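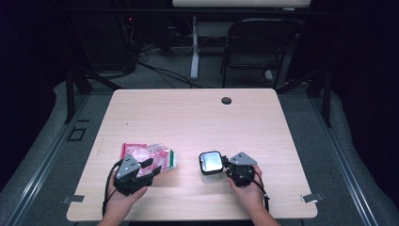
Hand-held grippers at the Harkari table, one on a food package and one on a small silver-faced object.

2020-04-05

We went to the Harkari lab in Nultevcombe in March to look at their software. The visit took most of an afternoon, and the bulk of it was spent at two screens with the planning group.

Their control stack is called Trollska. It takes recordings made with the hand-held grippers and turns them into paths that an arm can follow. Each recording holds the position of both grippers and how far the jaws are open. Trollska first lines up the two streams in time, then drops any stretch where the position estimate jumps. The remaining paths go to a planner that checks joint limits and collisions with the table.

The timing step gave them the most trouble. An early version let the left and right streams drift apart by 70 milliseconds, enough to spoil a handover between hands. They now stamp both streams from one clock – a small change, but it meant redoing four weeks of recordings.

Perception is the weaker part so far. Crinkled wrappers and shiny surfaces both confuse the depth estimate, and the grasp point can land beside the object. The team is testing a second model, Carroll, that works from color alone. We saw it replayed on stored data only.

The replay viewer was the tool we liked best. You can scrub through a recording, see the planned path over it, and mark the point where the two part ways. Marks are saved as plain text next to the recording. We asked for a copy of the file format and have it now.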